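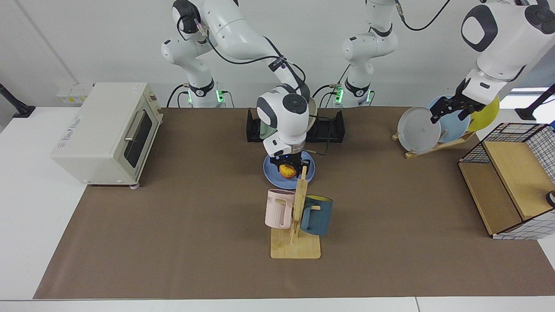 Sylvain Boyer holds that a machine with two arms is really two machines that have not been introduced, and the remark has followed Clamen through most of its existence. Clamen is a two-armed tabletop robot built in a shared workshop, intended to put away dishes and move fruit from one place to another. Its builders describe it as a kitchen helper. It has no kitchen.

Background
The project was started by Seema Bhardwaj and Phúc Lý, who had earlier built Gill, a one-armed predecessor remembered mainly for its handling of saucers. Gill could pick up a plate but had nowhere to look while doing so, and its parts were later absorbed into a coat stand. A second arm was proposed at the next workshop meeting and approved on the condition that it be kept away from the lathe.

Layout
The arms share one table covered with a brown mat. The mat was Lý's idea and was adopted after a long discussion of the noise made by stoneware on a bare tabletop. Each arm ends in a two-finger gripper. Cables run along the outside of the arms, an arrangement Bhardwaj has defended in writing on two occasions.

Household objects used in the work include plates, mugs on a wooden mug tree, a dish rack and fruit. Fruit is considered harder than crockery, as no two pieces are the same shape and the workshop's members eat them.

Control software
Movements are planned by a program called Proveo, written by Hina Naqvi over one August and revised ever since. Proveo treats the arms as neighbors with a common fence: each has its own side of the table, and either must ask before reaching into the middle. The asking takes up to 200 milliseconds, a delay that visitors tend to read as good manners.

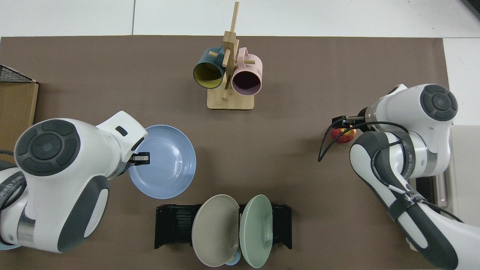

The rule about the middle has been relaxed in later versions. An arm may now enter shared space if the other has its gripper closed on something, on the theory that a busy arm is a predictable one. Boyer disputes the theory and has his own branch of the code, named Irico, in which the arms take strict turns. Irico is slower and has never knocked over a mug - a record its supporters mention often.

Reception
Opinion within the workshop is divided. Phúc Cù, whose bench is next to the table, has asked that testing stop during lunch. The project log runs to 3162 entries, of which 21 are complaints about the log. A public demonstration was held on 26 July 2024 and overran.

See also
Gill (robot)
Irico
Mug tree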